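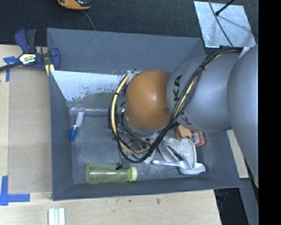 Sumaiya Hettiarachchi
Member, Nidalau Shared Workshop
4/20/26

Cable loop at the wrist gets into the bin on low picks. Reroute or change the approach?

I'm building a bin picking cell on the workshop's arm. The arm comes in over the right wall of a gray bin that has a bar clamp on its wall at the far left corner. The contents are mixed: a translucent bottle on its side near the front wall, a scoop, a heap of gloves or fabric, a tube with a blue cap, a red package and a block-shaped item.

The cables and one yellowish hose run down the outside of the arm link as a single bundle, go under the orange joint cover, and come back up on its left side in an open loop. There is one black tie on the link and another around the hose on the left side of the loop. Between them the bundle is free.

The arrangement works for anything lying on top of a full bin. For items near the floor the loop comes down with the wrist and hangs beside the gripper. I have two faults from it.

1. On low picks near the back wall the loop touches the contents before the finger does. Gloves are the worst case. They get dragged, and the pose from the last camera frame is then wrong.

2. If the last joint turns far in one direction the loop tightens, and the arm stops on its external force limit. In my last test of 13 low picks, 3 ended this way.

I run the picks through Vavow, the workshop's own planning script. It knows the link shapes and the bin walls but has no model of the cables. I tried a shorter loop and got more stops of the second type, so I put the slack back.

I can't route anything through the inside of the arm, and other members use the same gripper, so the connections at the tool end have to stay where they are. I can add brackets if they don't need drilled holes. Is there a usual way to size the loop, or should I leave the hardware alone and restrict the wrist in the planner?

Ponard
Regular member

Do both, in this order.

Restrict the wrist first. If your gripper is a symmetric parallel type, a grasp at some angle and the same grasp turned by 180 degrees are equivalent. Most planners take whichever one the inverse kinematics returns first. Compute both, and keep the one whose final joint angle is closer to the position where the cables hang relaxed. You have to measure that position by hand: jog the last joint slowly each way until the bundle begins to pull, write down both angles, and take the midpoint. Put soft limits a little inside the two angles you wrote down. The planner should reject a goal outside them and not attempt to clip it.

This will probably remove most of the force stops. It does nothing for the dragging.

For the dragging, move the slack. At present it all sits at the lowest part of the arm, next to the tool, where you have the least room. Slack is needed on both sides of a moving joint, but the part that hangs free can be higher up the link. Fit a strap-on saddle on the link, set back from the orange cover, and let the bundle slide through it. Then add a light elastic cord from the bundle to a point farther up the arm. When the wrist turns, cable is drawn through the saddle. When it turns back, the cord takes the cable in again. No drilling.

Don't use a plain cable tie as the saddle. It either grips or it cuts. A short piece of split hose with a hook-and-loop strap over it is good enough.

Check the bend of the hose separately from the wires. If it is an air line it can kink well before the wires are under any strain, and the first symptom is a slow gripper. Tying a hose tightly into a bundle of wires makes this worse, so leave it some freedom in the bundle.

Huaranga
New member

We had the same trouble and just made the bin shallower with a false floor. Foam block with a board on top. Nothing is deep any more so the wrist never goes that low. Maybe not what you want if the depth is part of the test.

Ponard
Regular member

A false floor is fine if the depth is arbitrary. Secure it, or the gripper will push it down at one end.

One addition to my earlier post. Once the slack is moved, add the remaining loop to Vavow as a collision shape. A capsule attached to the last link before the wrist is sufficient. Make it as wide as the loop at its widest, which you find by turning the joint through its full permitted range. Exclude contact between the capsule and the arm itself, and keep the check against the bin walls. You will lose some grasps close to the right wall, where the arm enters. To get those back, try tilting the tool toward the middle of the bin before you reduce the capsule.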